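4.2 Course choice and attendance

The Latov district runs five vocational schools, and all of them changed to the modular timetable in the same year. We used the enrollment records of 3913 students, leaving out those who moved away before the first grading period. Attendance was taken from the daily registers. The school in Farkance kept its register on paper until March, and we entered those pages by hand.
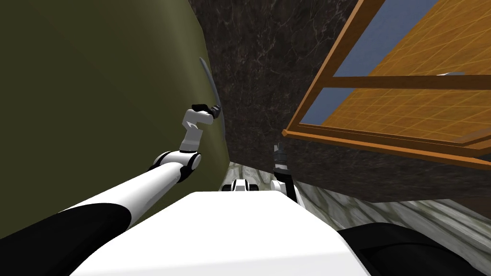
Students who picked their own modules missed fewer days than students who were placed in them. The gap was widest in the first year and small by the third. It held when we compared students with similar grades on entry - the groups were matched within each school.

Figure 3. Rendered view of an open two-fingered gripper over an olive-green surface.

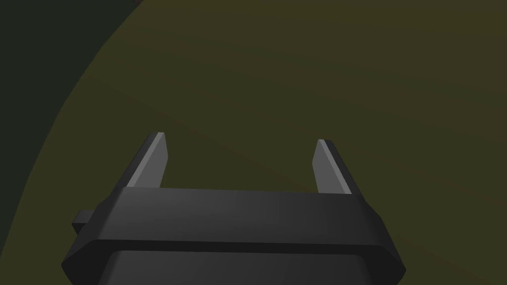 Module content differed from school to school, even where the title was the same. In Kamolrat, the automation module was taught by two departments and counted toward either certificate. Teaching materials varied too, from printed workbooks to recorded lessons. We coded modules by title only, so these differences are not captured in the model. A total of 365 students took automation, and 85 of them had been placed in it by the school.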